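Moving from a house to a flat - how do you decide what to keep in the airing cupboard?

Posted in Home and Tidying, January 15, 2020

marholm_mum

Hello all, long time reader, first time asking anything. We moved into a second floor flat in Marholm in August and I'm still fighting with the linen. In the old house I had a proper airing cupboard with deep shelves and I just kept shoving things in. Now I've got one narrow cupboard in the hall, with the boiler taking up the bottom half, and everything else is in bags under our bed.

I had a big sort out over Christmas and found 13 double duvet covers. We have one double bed! A few were wedding presents, some came from my gran, and the rest I must have bought in the sales and forgotten. Then there are the towels, which I can't even face yet, and a heap of single sheets from when the children were small (they've both got bigger beds now, so they don't fit a thing).

What I'd like to know is how many sets per bed you lot keep, and how you store them so you're not pulling the whole pile down to get at a pillowcase. I've tried rolling and I've tried folding, and I've tried those vacuum bags, but mine puffed back up within the week. I don't have money for fitted wardrobes and my husband has banned any more plastic boxes. Also, is it awful to get rid of things your gran gave you? I feel dreadful even typing it.

Stindmont Sue

Ooh, welcome! I did just this when we downsized, so you have all my sympathy.

I keep 2 sets per bed and one spare for the whole household, in case somebody's poorly in the night. That's it. One's on the bed, one's in the cupboard, and when you strip the bed the clean one goes on. It felt very mean at first and I kept a bag of extras in the loft for months before I let them go, but I never once went up there for them.

For storing, the thing that changed my life (I know, I need to get out more) was putting each set inside one of its own pillowcases. Fold the duvet cover, the fitted sheet and the other pillowcase to the same sort of size, stack them up, slide the lot into the last pillowcase and tuck the open end under. Then you stand them up on the shelf like books, with the folded edge facing you. You can pull one out and the rest stay put, mostly.

Do your folding on a table and not on the bed. I used to do mine on the bed and everything came out wonky - a hard flat top makes you get the corners right. I clear ours off after tea, put the radio on and do the whole wash in one go.

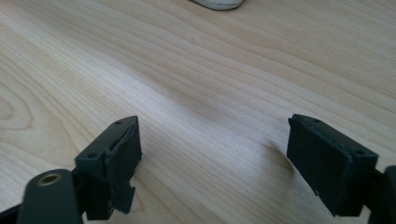
The table top

Fitted sheets are a pain whatever you do. I tuck the two top corners into the two bottom ones, lay it down, fold the elastic edges in to make a rough square and then carry on as if it was a normal sheet. Don't aim for perfect. If it fits in the pillowcase it's good enough, and you won't see it anyway.

As for your gran's covers, could you keep one and use it? I had a lovely embroidered one from my aunt that sat in tissue for years. It's on our bed now and I think of her every time I change it. The others can go to somebody who needs them. Ring your nearest animal rescue too, ours takes old towels and sheets all year round, though they didn't want duvets or pillows, so do ask before you load up the car.

Oh, and the cupboard over a boiler gets very warm, so I wouldn't pack it right to the top. Leave a bit of a gap all round and check what the boiler instructions say about things being stored near it.

dustpan_and_brush

just chuck them, its only sheets. we've got one set for our bed, wash it in the morning and back on by night. never had a problem except in winter

RerardRoad

I'd go for three sets if you haven't got a tumble dryer. Sue's way is fine in summer, but in a flat with one airer a double cover takes ages to dry and you'll get caught out.

Vacuum bags puffing up is usually a bit of fluff in the seal. Run a damp cloth along both sides of the zip, let it dry, and go over it twice with the slider. I use them for the winter duvet only. Cotton sheets come out so creased that you might as well have left them in the bag.

The single sheets are handy if you've got room for one or two. I cut mine up for dust sheets when we painted the hall and there's still a piece under the sink. Towels next then, and good luck with it. I did ours in one afternoon and had to have a lie down after.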